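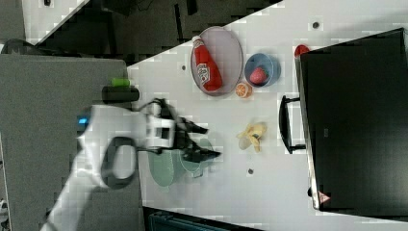
Chapter 3
Counting What a Town Eats

Contents Previous Next Glossary Index

Start with a plain question. How much fruit does a town get through in a week? Sounds easy. Isn't.

Sayaka Amano tried it in Toltby. She asked shops for sales, asked homes for diaries, then set the two side by side. They did not match. Homes wrote down less than the shops sold – a lot less for bananas and apples, hardly any gap for potatoes. Why? Keep that question in your head for the whole chapter.

Some terms first. Supply is what comes into a place. Purchase is what people pay for. Intake is what gets eaten. Three different numbers, and newspapers mix them up all the time. A bunch of bananas bought and then thrown out on trash day counts in the first two and not in the third.

Next, waste. Two kinds to know:

Avoidable waste – food that could of been eaten. Stale bread, soft fruit, leftovers.

Unavoidable waste – peel, bones, egg shell, tea bags. Always there, however careful the cook.
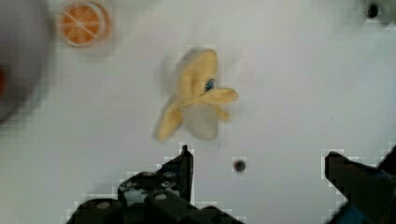
The line between the two moves from home to home. Potato skins are dinner in one kitchen and garbage in the next. So any survey has to say up front where it draws the line, and stick to it. The Alton survey didn't. Beverley Mellor went back through its 2,836 diary pages and found peel weighed in with the fruit on some and left out on others, sometimes in the same household. She had to drop over 2 weeks of records. See Table 3.2.

Diaries have other problems. People forget snacks. People tidy up what they ate becuase somebody will read it. Children's food gets missed, mostly anything eaten at school or at a friend's house. And the first day is always the fullest – by the end of the week entries shrink to "sandwich, same."

Weighing is better but slow. Strickland used kitchen scales and a bin check, small sample, good numbers. More on that in section 3.4.

Before you read on: write down everything you ate yesterday. Amounts too. Keep the page, you will need it for the first exercise.

3.1 Supply, and where the figures come from

Wholesale records are the usual starting point. They cover whole crates, by weight, peel and all.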